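The table that came back
An interview from Skernuvell
2024-08-10

When I asked the woman who runs Solier how long she had been mending tables, she put the kettle on before she answered, and by the time the tea was poured we had got on to her grandmother, the price of parking by the harbour and whether I was warm enough, so it took a while to come round again. She is 63, she has lived in Skernuvell all her life apart from one wet winter in Plurnar, and she has been mending tables since before she was allowed to use the sharp tools.

"My grandmother had a drop-leaf that never sat level," she said. "You'd put a boiled egg down on it and it would set off for the window. Everyone just held their egg. And one day, I must have been nine or so, I got underneath and saw that somebody had put one of the hinges on with the wrong screws, great long things, and they'd pushed the leaf up. I thought, well, I could do that better. I couldn't, as it happens. I made a terrible mess of it. But I'd been under there by then, you see, and I've liked it under there ever since."

Solier takes in kitchen tables, mostly, with a few desks and the odd bench. She will look at chairs if she is asked nicely, though she sighs when she says so. Chairs, she feels, have too many places to go wrong, and people are rude to them. They lean back. They stand on them to change a light bulb. A table gets a quieter sort of wear, and she says she can usually read a good deal of family life in it.

"There's always one side that's paler, where the sun comes in. And there's always one place where the edge has gone soft, and that's where somebody sits and rubs it with their thumb while they're on the telephone. I never sand that out unless they tell me to. I ask, and quite often they go home and find out whose place it was, and then they ring me up and say leave it."

I asked what people get wrong, because I had my own table in mind (a dull brown thing with a white ring on it in the exact size of my favourite mug). She was very kind about it. She told me that people are in too much of a hurry to take everything off. They buy a tub of stripper on the first warm evening in April, they get all the way down to bare wood by bedtime, and then they stand there the next morning looking at something the colour of a biscuit and wondering where their table went.

"Wash it first," she said. "Warm water, a tiny bit of soap, a cloth you've wrung out properly. Then dry it and go away. I really do mean go away, go and have your supper. Look at it again in daylight. Half the time what they thought was the finish gone wrong is just gravy."

And the ring?

"Oh, the ring. If it's white it's only in the finish, it hasn't got down to the wood. You can be gentle with a white one. A little wax on a soft rag, round and round, put the radio on. If it's black then it's got through, and that's a different conversation, and I'd make you a second cup of tea before I had it with you."
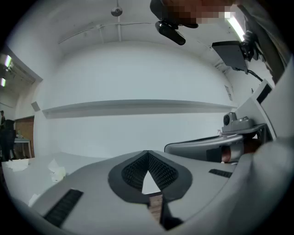 Wood grain, white wall and grey housing, close up.

She learned the trade properly in that one winter at Plurnar, with a firm that fitted out pubs. It was cold, the lodgings smelled of onions, and the work was nearly all the same: long bar tops, sanded and oiled and sanded again, until she saw bar tops when she shut her eyes. She complains about it with great affection. They taught her to sharpen a scraper so that it took off a curl you could see light through, and they taught her to stop when she was tired, which she says is the harder of the two and the one she still forgets.

"I ruined a good piece there," she told me. "Lovely old oak, and it was late, and I thought I'd just do the one more pass. Went straight through at the corner. Nobody shouted. The foreman looked at it, and he looked at me, and he said we'd better have a chip supper. I'd have preferred shouting. I cried into my chips."

After that she came home and rented the building she still works from, which was once a shop selling fishing line and paraffin. For the first few years there was barely enough to live on. People were throwing the old tables out and buying new ones, and she would go round in a borrowed van, picking up what had been left on the pavement. She remembers it as a lonely time. What changed it was the café down the hill, Ryu, which opened with hardly any money and needed something for customers to sit at. She let them have what she had, none of it matching, and took her payment in lunches.

"Best bargain I ever made. People would be sitting there with their soup and they'd start stroking the table, you know how you do, and they'd ask where it came from. And the girl behind the counter would just point up the hill. They'd turn up here with crumbs on them."

She still has lunch at Ryu when it isn't too busy, always at the same table, a narrow pine one that she has repaired 2 times. I went down with her and she spent a good part of the meal with her head on one side, looking along the top of it. There was a new scratch. She was pleased, I think. She ran her finger up and down it while she told me about her nephew's wedding, and then she told me the whole of it again from the beginning, as she had left out the weather.

I wanted to know whether she ever turned work away. She does, and she finds it dreadful. Some tables have been so eaten by worm that there is more hole than timber, and some were never very good to begin with. She won't pretend otherwise, but she will say it slowly, with biscuits.

"A man brought me one that had been his mother's. It was chipboard with a picture of wood stuck on, and the picture was peeling off. It'd been in a garage and swelled up. He knew, he wasn't daft. I said I can't mend it, my love, but I can make you a new top and put it on her legs. The legs were all right. So he's got that. He sent me a card at Christmas with the table on it, laid for dinner."

Most of what she does is less dramatic than that. Loose joints, mainly. Central heating dries the wood out, the old glue gives up, and the whole thing starts to sway when you cut your toast. Her advice is to catch it early and never, ever to put a nail in. She feels strongly about nails. She keeps a jam jar of the ones she has pulled out of other people's joints, and she shook it at me to make her point.

"Somebody's uncle, always. He comes round, he's got a hammer in the car. He means it kindly. But a nail splits the wood, and then I've got to mend the joint and mend the uncle as well."

We talked until the light had moved right across the workshop and both of us had let our tea go cold. She has no particular plans to retire. Her knees would like her to, she said, because getting under the tables is easy enough but getting out again needs a certain amount of planning, and sometimes she stays down there a bit longer than the job needs and has a think. There are 2 tables waiting for her that she has been putting off, one with a leg missing and one with a leg too many, somebody having added a spare in the middle years ago and boxed it in. She wants to find out why before she takes it away.

I went home and washed my own table with warm water and a tiny bit of soap. It wasn't all gravy, but a fair amount of it was. The ring is still there, fainter, and I have bought the wax. When I rang to tell her, she wanted to know what sort of rag I was using, and I had to go and fetch it and describe it to her over the telephone.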